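Speaker notes: Planning the second bench
Mei Haddad
Spring equipment planning session, 20 minutes plus questions

Slide 1. Title

Say who I am and which lab. Mention that the spreadsheet is on the shared drive and they don't need to copy numbers down.

Start with the question we were asked in July: what would it cost to set up a second picking bench like the one at Stediritz, and what would we leave out if we did it again?

Slide 2. What people put in the budget

The first draft had four lines: arm, gripper, frame, computer. That is what most first drafts look like. Ours was signed off that way and we went over in the second month.

The lines we missed were cables, mounts, spare fingers, tape, bags, bins and objects to pick. None of them costs much alone. Together they came to $1000 in the first half year, and half of that was express shipping on parts we should have had on the shelf.

Slide 3. The work

Leave these up for a minute. Let people look before talking.
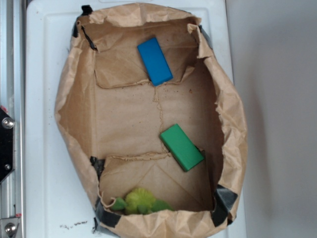
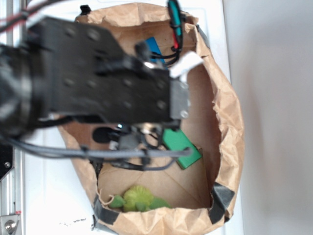

Same bag, same blocks, same plush toy.

Slide 4. Consumables

Paper bags are a consumable and need their own line. We first bought them 11 at a time from the grocery store, and every batch was a slightly different size. Then we ordered a case of 400 from Galard and the size problem went away. Plan on replacing bags often. The floor of the one on the slide is torn in more than one place, and the edges are held with black tape, so count tape in the same line. The case price works out well below the store price, but you need a dry shelf to keep it on. Objects are cheaper. Plain blocks and a soft toy cover a lot of what we want to test, hard and flat against soft and lumpy. Buy duplicates of each on the same order, as colors get discontinued.

Slide 5. Cables

Point back to the second picture if anyone asks why this gets a whole slide. There are gray cables, black wires and a teal and red one, all near the gripper, and some of them hang down into the bag.

We paid for cables twice. The first set was whatever came in the boxes. The second set was cut to length, with sleeves and strain relief, quoted by Venen at $800 including labor. If you ask for this at the start, it goes on the same purchase order as the arm and you pay for one visit.

Keep a spare of every cable that moves. Fixed cables can wait for normal delivery.

Slide 6. Frame and mounts

Aluminum extrusion. No regrets here. It is easy to add a bracket later, and we have added several. Order extra bolts and brackets with the rails. Small orders have a minimum charge at Esposito, and we hit it three times.

Decide the height of the work surface before cutting anything. We decided after.

Slide 7. Time

People ask for the delivery date of the arm. Ask for the delivery date of the last part. For us it was the gripper mount, and everything else sat in boxes while we waited.

Staff time should be in the plan as well. Swapping bags and resetting objects is a person's job on our bench, and we had put it down as zero hours.

Slide 8. What I would ask for this time

Read the list, don't explain each one unless asked.

Arm, gripper, frame, computer, as before.
Cable set cut to length, on the first order.
One spare of each moving cable.
Bags by the case, tape, duplicate objects.
A small parts line we can spend without a new approval.
Hours for resets.

If they push on the total, offer to move the computer to next year. The old one will run a second bench slowly. Don't offer to drop the spares.

Slide 9. Questions

Likely ones: leasing (we got one quote, it was higher over three years), used arms (fine if the controller is included), and whether the two benches could share a gripper (no, both would be running in the mornings).

Leave slide 8 on the screen while people ask.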